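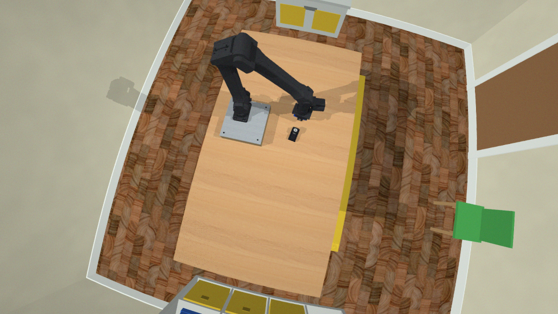 My building has a shared room on the ground floor, and for the past year the residents have argued over whether people should have to book it. I think they should not, and I think the same goes for most small shared rooms in most towns.

The argument started when the management firm, Clunent, put the room on a booking app. You pick a slot, you get a code, and the door opens for you and stays locked for everyone else. Before that the door was open from 7 in the morning until 11 at night. People came in to do homework, fix a lamp, or wait for a locksmith.

The case for booking is simple. Two groups can't use one small room at the same time, and someone who plans a birthday lunch wants to know the room will be free. Teresa Szewczyk, who lives on my floor, once carried food for 17 people downstairs and found a card game going. She was angry and I don't blame her.

But that kind of clash was rare. What happens now is more common. A person books Tuesday evening in case they need it, then doesn't come. The calendar says the room is taken, so the rest of us stay upstairs. I have walked past at 8 p.m. many times and seen the lights off during a booked slot.

Booking also changes who uses a place. It favors people who know their plans a week ahead and who are comfortable with an app. Radwa Ait Ali works shifts at Batasau and gets her hours on short notice. She used to bring her sewing down when she had a free afternoon. By the time she knows she is free, the slots are gone.

There are 116 apartments in our building and one room. Some kind of rule is needed. Mine would be to keep the door open and allow bookings for real events, one per household each month, with the name and time on a sheet of paper on the door. If the person hasn't shown up after half an hour, the room goes back to everyone.

The Cleltia building across the street has done it that way for years. They have complaints too, mostly over dirty cups. I would take dirty cups over a locked door.

Clunent says it will review the app in November. I plan to send them this, and I hope other residents will write as well, including the ones who disagree with me.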